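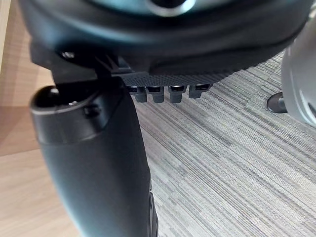
I've been making walking sticks for a few winters now, and the thing people ask me about most is the patterned grip. It's a bit of old-fashioned chequering, two sets of grooves crossing at a slant so the wood between them ends up as rows of little diamonds. I'd go fairly coarse for a first go in wood!

You want a hard, close-grained handle for this. I use pear or beech. My first try was in pine and it crumbled into something like wet biscuit, so learn from me there. Sand the handle down to 240 grit or so and leave it bare, no oil and no wax, or your pencil won't mark it.

Start with the border. Draw it on with a soft pencil and a strip of thin card bent round the handle, then go over it lightly with a knife. Everything you cut later has to stop at that line (mine never quite did until my third stick).

Now the two master lines. These cross in the middle of the panel, and they decide the shape of every diamond you'll cut. Make the diamonds longer than they are wide, with the long way running up the stick. I cut mine out of a cereal box as a template and tape it on. Check the crossing from both sides before you cut, then check it again after a cup of tea.

For the cutting itself I've got a two-row hand tool, one row of teeth to follow the last groove and one to start the next. Barış Tatlı, who taught me, uses a single-edge one and measures every line, but he has far more patience than I do. Work outwards from the master line with short, light strokes. Go only half depth! Do the whole of one direction, then the whole of the other, and brush the dust out as you go with an old toothbrush.

Once both directions are in, go back over everything to full depth. The diamonds should come to a point but feel grippy, not prickly. If the odd one snaps off, leave it alone, as picking at it takes the neighbours too. Clean up the border last with a small v-gouge.

Finish with thin oil on that same toothbrush, wiped off straight away so it doesn't pool in the grooves. Leave it 24 hours and do it again. I put a bit of leather lace through mine below the grip, but that's just because I drop them on buses.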